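Dritudell launches free phone line and app for recording complaints about local police

Group says residents of Drandden can now file and track a complaint without visiting a station
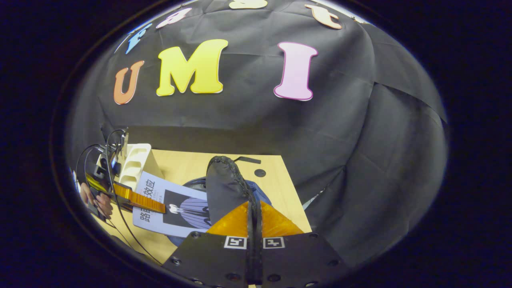 DRANDDEN, Fri 11 September – The civil rights group Dritudell today opened a complaint service for people who want to report how they were treated by local police. The service, called Hostar, works by phone and through a free app, and it gives each person a written copy of the complaint before it is sent to the police department. Hostar will be shown to residents at a series of open evenings. Staff at the evenings will help people set up the app and will take complaints in person from anyone who prefers to talk.

Until now, a resident with a complaint had to ask for a paper form at the front desk of a police station and hand it back at the same desk. Dritudell says that many people would not do this, especially if the complaint was about an officer who worked in that building.

"People were telling us what happened to them, and then telling us they had no plans to report it," said Mererid Penry, director of Dritudell. "They did not want to stand at the counter and ask for the form. We can take that step away."

To use Hostar, a person answers a short set of questions about the date, the place and what took place. Photos, video and medical papers can be added. The person then reads the finished complaint, makes any changes and decides whether to send it. A complaint that has not been sent stays on the person's own phone and cannot be seen by Dritudell.

Once a complaint is sent, Hostar keeps a record of the date and of any reply. If the department has not answered by its own deadline, the user gets a message explaining how to ask for a review.

The service was tested in June by 3 neighborhood groups. Testers asked for larger type, fewer legal terms and a way to stop partway through and come back later. All of these changes are in the version released today.

The software was built by Dimitriou, a small company that makes record-keeping tools for legal aid offices. Dimitriou will maintain the app under a two-year agreement and has no right to sell or share the information people enter.

Efa Gough, the staff attorney in charge of the service, said that a complaint is separate from a lawsuit and that filing one does not stop the clock on any legal claim.

"We say that on the first screen and we say it again at the end," Gough said. "If someone has been hurt, or is facing charges, they should speak to a lawyer before they send us anything. We can give them a list of offices that offer a free first meeting."

Gough added that complaints can be made by a witness or by the parent of a child under 18 – the person affected does not have to file personally.

Dritudell will publish a report on the complaints each year. It will list the kinds of conduct reported, the neighborhoods involved and the time taken to reply. Names of residents and officers will be left out. The group has asked the police department to publish its own figures in the same format so that the two sets can be compared.

The group has printed 1,000 cards with the phone number and a short guide to the service. They will be available at libraries, clinics and bus stations. Organizations that would like a supply can ask for them through the Dritudell office.

Calls to the phone line are answered by trained staff on weekdays. Callers who leave a message at other times will be called back within three working days. The line does not handle emergencies, and anyone in immediate danger should call 911.

About Dritudell
Dritudell is a nonprofit membership group that works on policing, free speech and voting access in Drandden. It provides information to the public and takes part in court cases. It does not support candidates for office.

Media contact
Mererid Penry, Director, Dritudell
Interviews with Efa Gough can be arranged through the same office.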